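From: Aniela Marciniak
Date: 5 Apr 2022
Subject: Re: [grasping] Bin clutter runs, depth-only vs. depth plus touch

Bienvenido Javier wrote:
> I read the Halance numbers and I don't follow the split. Did both
> policies see the same object sets? And did you count a retry as a
> second attempt or as part of the first?

Same sets for both. We drew 4 sets from the Warham objects and ran each policy on each set until we had 504 attempts per policy. A retry counts as a new attempt. The November runs counted it the other way, so please don't compare the two tables directly.

The gap between the policies comes mostly from thin or smooth things lying near a wall. Depth-only tends to close too high on them. With touch added, the arm lowers the fingers by 2 mm and tries again before lifting. On blocks and fruit I see no real difference – both do fine.

I left out 10 attempts where the controller stopped on a force limit. They are in the log with their own code if you want to put them back in.

The Đorđević baseline is still running. I'll post it here when it finishes, along with the config files for Kunder.

Aniela

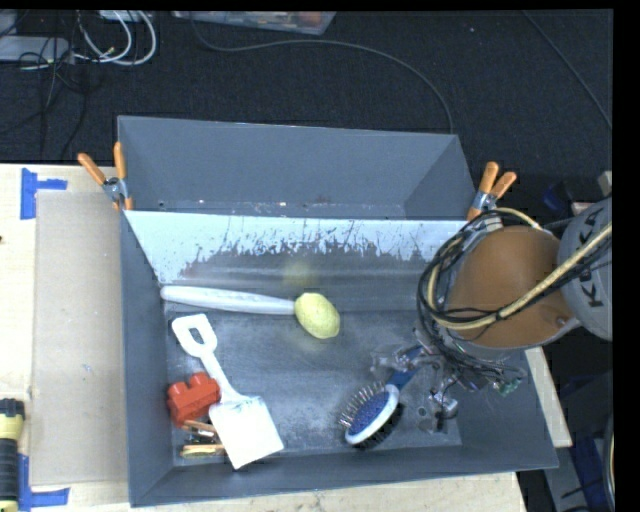
Mixed clutter in the front bin, gripper over the brush handle.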